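2024-01-31

Today I did not go out at all. It was raining since the morning and I had still 14 pages of the Gowda manual to translate, so I made a pot of tea and said to myself, now you sit. I sat maybe one hour. After that I began to look at my desk, and when I begin to look at my desk the work is finished.

In December I promised to Torquil Dunbar that I will keep it clean this year. He laughed, because he has seen my desk. He keeps on his own only a lamp and a pencil. I can't live so. I need some small friends near me when I search for a word, and the octopus is a very good listener.
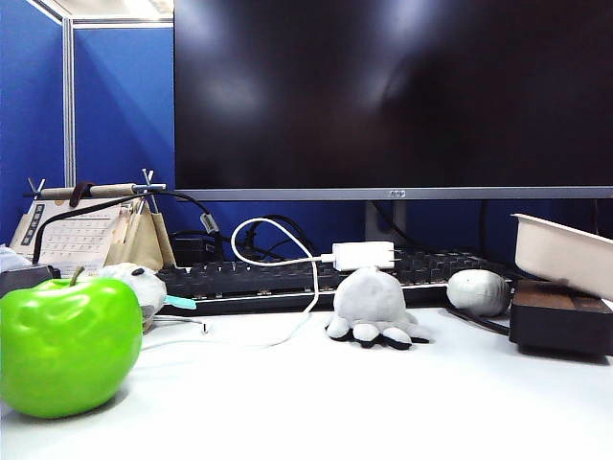
My desk this afternoon, with the green apple, the two soft toys and the charger on the keyboard.

The charger is the thing I am most ashamed of. I put it on the keys when I want to have it near, and then I need to write and I must move it, and the cable goes again everywhere. White cable on white desk - I don't see it until my sleeve takes it. I thought to buy one of those cable boxes from Noken, but it would be one more thing standing there.

I wiped the desk with a cloth and found under the papers a receipt from Westa for 109, which I was searching for the whole last week. So the cleaning was not for nothing. The octopus I put on the shelf, but the shelf looked too high for him, and before supper he was back.

In the evening I finished six pages. The translation has now over 3000 words and my eyes are tired. Tomorrow I must write to the office and ask for two more days. I also must buy bread and the small batteries.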